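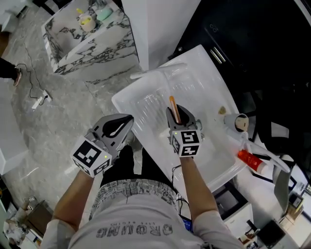
A toothbrush held upright at a white basin, with a tube of toothpaste and a cup on the counter to the right.

Basin and counter refits to start at Watis Court in September

Tenants at Watis Court will have their bathroom basins and counters replaced from September, after a run of complaints about the lack of anywhere to put a toothbrush down.

Plindden, the housing association that owns the building, has confirmed that all 100 flats will be offered the work. It will be carried out by Biltura, which fitted the kitchens in the same block, and each flat is expected to take a single working day. There will be no charge and rents will not go up as a result.

The present basins were put in when the building was converted from offices. They are small pedestal models fixed straight to the wall, with no shelf and a sloping rim. Tenants have been keeping soap, razors and toothpaste on the window ledge, on the cistern or in a bag hung from the door.

Stanisława Jakubowski, who has lived on the second floor since the conversion, first raised the matter at a tenants' meeting last year. She said she had gone through several glasses by balancing them on the edge of the basin.

"It sounds like a small thing, but you use it every morning and every night," she said. "I have two grandchildren who stay with me. That is three toothbrushes and two sorts of toothpaste, and there was nowhere for any of it. I bought a trolley in the end, and then we couldn't shut the door."

Plindden sent a short questionnaire to every flat in the spring. Storage around the basin came top of the list of bathroom complaints, ahead of weak extractor fans and cold floors. The fans are being dealt with separately under the normal repairs budget. There are no plans at present to change the flooring.

Under the new layout, a rectangular basin will be set into a white counter with space at one side for a cup, a toothpaste tube and other everyday things. A cupboard below will take cleaning products and spare towels. The counter will have a rounded front corner, a change made after tenants with young children saw the first drawings and asked for it.

Taps will be changed at the same time. Tenants can choose between a single lever and two separate turning heads, and anyone who finds it hard to grip either type can ask for a longer lever. Requests should go on the form that comes with the appointment letter.

Two flats on the ground floor have already had the work done as a trial. Plindden said the trial had led to a couple of changes. The counter was first fitted too close to the wall, leaving a narrow gap behind that was awkward to wipe, and it will now be sealed along the back. The cupboard door has also been rehung to open away from the toilet.

One of the ground-floor tenants said the new counter was easier to keep clean, although it had taken a while to get used to the height. The new basins sit slightly higher than the old ones. A lower fitting will be available on request for wheelchair users and for anyone who prefers to sit while washing.

Work will begin on the top floor and move down the building. Biltura plans to complete 8 flats a week, with 13 weeks set aside in total for the whole job. The water will be turned off in each flat from 9am until the middle of the afternoon on the day of the visit. The toilet will be usable for most of that time, and a washroom next to the laundry on the ground floor will be open to any tenant who needs it.

Tenants are being asked to clear the bathroom the evening before. That includes anything on window ledges, mats, laundry bins, and cabinets that stand on the floor. Wall cabinets can stay up unless they hang directly above the basin, in which case Biltura will take them down and put them back. Boxes can be collected from the office by the main entrance and should be returned folded.

Anyone who has put up their own shelf or mirror is asked to say so on the form. Plindden said it would refix these where it could, but that tiles behind older shelves might crack when the screws came out. Spare tiles of the same white have been bought in for repairs.

The old basins will not all be thrown away. Kozłowski, a salvage yard on the trading estate, has agreed to take those in good condition along with the pedestals and any sound taps. Cracked ones will be crushed for use as hardcore.

Ms Jakubowski said she was pleased with the result but would have liked a mirror cabinet to be included. The idea was looked at and left out on grounds of cost. Tenants may fit their own once the work is finished, and Plindden has agreed to pay up to half the price for anyone receiving help with their rent.

"I'd have had the cabinet," she said. "But I can put a cup down, so I'm not going to argue about it." She added that she hoped the same would be done for the smaller flats in the building next door, where the basins are of the same type.

Plindden said the neighbouring block was not part of the current plan. It owns 1,000 homes in total and said bathrooms elsewhere would be considered when the next repairs list was drawn up.

Appointment letters will go out floor by floor, at least a fortnight before each visit. Tenants who work shifts or who cannot be at home can leave a key at the office, where it will be signed in and out. Those who do not want the new basin can keep the old one, but are asked to return the form anyway so that the visit can be given to another flat.

A finished basin and counter can be seen in the ground-floor washroom between 10am and 4pm. Samples of both types of tap are on show there too, and forms are available in large print and in Polish from the office.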